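Ticket 153: Shop vacuum losing suction, gray fluff coming back out
Wimura Help Desk, Equipment and Upkeep
3 min read

Status: open, waiting on part
Item: wet/dry vacuum, red-orange lid, gray tank
Location: Mykhailiuk building, ground floor utility room

Opening note

Good morning, and thank you for being patient with a long ticket. I know the form asks for a short summary, so the short summary is that the wet/dry vacuum has gone weak and I would love some help figuring out where the suction is going. The longer version follows, and I hope some of it is useful to whoever picks this up.

We use this vacuum for the dryer closet, the floor behind the shelving and the odd spill. It has always been a cheerful, noisy thing that would take a sock off your foot if you let it. Since the start of September it has sounded the same but done far less. I can hold my palm over the end of the hose and pull it away without any effort at all. It also leaves a trail of lint behind it, which makes cleaning the closet a bit of a circle.

What I tried before writing in: emptied the tank, wiped the rim, and switched to a different outlet in case the old one was tired. No change from any of it.

Reply from the desk

Thank you for the details, they really do help, and please never worry about the length. When the motor sounds normal and the pull is weak, the usual suspects are a packed filter, a clog in the hose, or a lid that isn't sitting down all the way. Could you go through them in that order and write down what you find at each one? Unplug it first, please. If you can do the filter outdoors or over a big trash bag you'll be much happier afterward.

Update, 2 in the afternoon

All right, I unplugged it and went through the list, and I had a lovely mess to show for it. The filter was wearing a coat of lint so thick I could peel it off in sheets, like felt. I tapped it out over a bag, brushed between the pleats with an old paintbrush, and put it back in dry. I did not rinse it, as I wasn't sure whether this kind can be rinsed and didn't want to make things worse (please tell me if it can!).

Next I took the hose off and looked through it toward the window. I could see daylight, but only a sliver. A broom handle got most of the clog moving and I shook out the rest. It was the same soft gray stuff as on the filter, with a couple of hairpins in it for good measure.
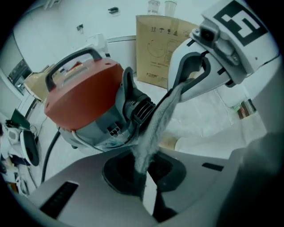

Loose gray fluff beside the vacuum's hose connector, falling into the round black opening.

With the hose clear I put everything together again and gave it a try on the closet floor. It was a good deal better. It picked up the lint along the baseboard in one pass, and my palm test had some tug to it. Still, I don't think it's back to its old self, and there is a faint whistle that I don't remember hearing before.

Reply from the desk

What a good afternoon's work, and I'm delighted the broom handle earned its keep. On your question, please leave the filter dry for now. We'd need the number molded on its end cap to look up whether it can be washed, so send that along when you get a chance.

The whistle makes me think air is sneaking in somewhere. Run your fingers along the underside of the lid where it meets the tank and feel for a flat spot or a nick in the seal. Then check that the latches close with the same firmness all the way round. Try the hose end as well: push it in, give it a small twist, and see whether the whistle changes while the motor is running.

Update, next morning

You were right about the seal. There's a place near the back where it has gone flat and a little shiny, and when I press down on the lid just there the whistle stops completely. I tried the twist at the hose end too and it made no difference, so I think we can leave the hose alone.

The number on the filter end cap is 142. I've asked Gralulgate whether they stock a lid seal for this one, and they said they could have it here within 14 days. In the meantime I've been resting one hand on the lid while I vacuum, which works well enough for a small closet and gives me a good excuse to go slowly.

Reply from the desk

Perfect, thank you. I've added the seal and a spare filter to the order so you'll have both. Please keep the ticket open until the seal is on and you've done one full closet with it, then drop a line here with how the palm test went.

Related tickets
Dryer closet: lint collecting behind the shelves
Prondus floor fan rattles on high
Where to take full vacuum bags and tank waste
Mop bucket wringer sticks halfway
Replacement hose for the upstairs vacuum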